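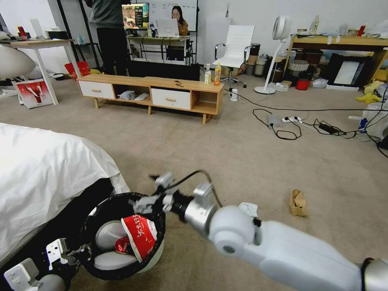
Wastebasket

A wastebasket is a small open or lidded container kept indoors to hold dry household or office refuse until it can be moved to a larger bin. It is also called a wastepaper basket, trash can or, in British usage, a bin. The word once applied mainly to woven baskets placed beside writing desks, and it has since come to cover containers of metal, plastic, wood and wire mesh used in bedrooms, bathrooms, offices and hotel rooms.

History

Baskets for discarded paper became common furnishings as paper grew cheap enough to throw away. In earlier households, rags, bones, ash and paper scraps each had a use or a buyer, and little was discarded as mixed refuse. Letters and drafts were reused on the blank side, burned as kindling or sold to papermakers.

The growth of office work in the nineteenth century brought larger amounts of waste paper into a single room. Wicker and cane baskets were favored for their low weight, though they let small scraps and pencil shavings fall through to the floor. Sheet metal containers offered a solid wall and were less likely to burn, a matter of some importance when smoking at the desk was ordinary. Molded plastic came into wide use after the Second World War and remains the most common material for low-cost models.

Design and materials

Most wastebaskets are round, oval or rectangular. Many taper toward the base, which allows empty units to be nested for shipping and storage. Rectangular forms fit closely against a wall or the side of a desk. A rolled or folded rim stiffens the opening and covers the cut edge in metal versions.

Wire mesh baskets are usually made from steel that has been cut and stretched or woven, then coated to resist rust. They are light and allow air to pass, but they do not hold liquids and are generally used with a liner when anything other than paper is expected. Solid plastic baskets can be washed and are preferred in bathrooms. Wooden and leather-covered baskets are sold chiefly as decorative goods.

Lids are less common on wastebaskets than on kitchen bins. Where fitted, they may swing, lift by hand or open by means of a foot pedal.

Liners

Paper bags and sheets of newspaper served as liners before thin plastic bags became widely available. A liner keeps the inside of the basket clean and lets the contents be lifted out in one motion. Liners are sold by capacity, and one that is too small for the rim tends to slip inward as the basket fills. Some designs include an inner ring that grips the bag and hides its upper edge.

Many households reuse shopping bags for this purpose. The practice has declined in places where such bags are restricted or sold at a charge, and sales of small purpose-made liners have risen in some of those areas.

Placement and emptying

In office buildings, a wastebasket was long provided at each desk and emptied by cleaning staff in the evening. From the late twentieth century, many employers replaced desk baskets with shared stations that separate paper, containers and general refuse. Supporters of the change cite lower cleaning costs and better sorting. Critics, among them the furniture historian Tullio Russo, have described it as a transfer of work from cleaning staff to office staff.

Hotels generally place one basket in the bathroom and another near the desk or bed. Staff manuals commonly call for both to be emptied each day the room is occupied - including when the guest has declined a change of linen.

Fire safety

Wastebasket fires were a frequent cause of damage in offices and hotels when smoking indoors was common. Fire codes in many places limit the materials that may be used in hospitals, schools and similar buildings. Self-extinguishing models have a shaped lid with a narrow opening, which restricts the supply of air to burning contents.

See also

Dustbin
Recycling bin
Waste sorting
Wickerwork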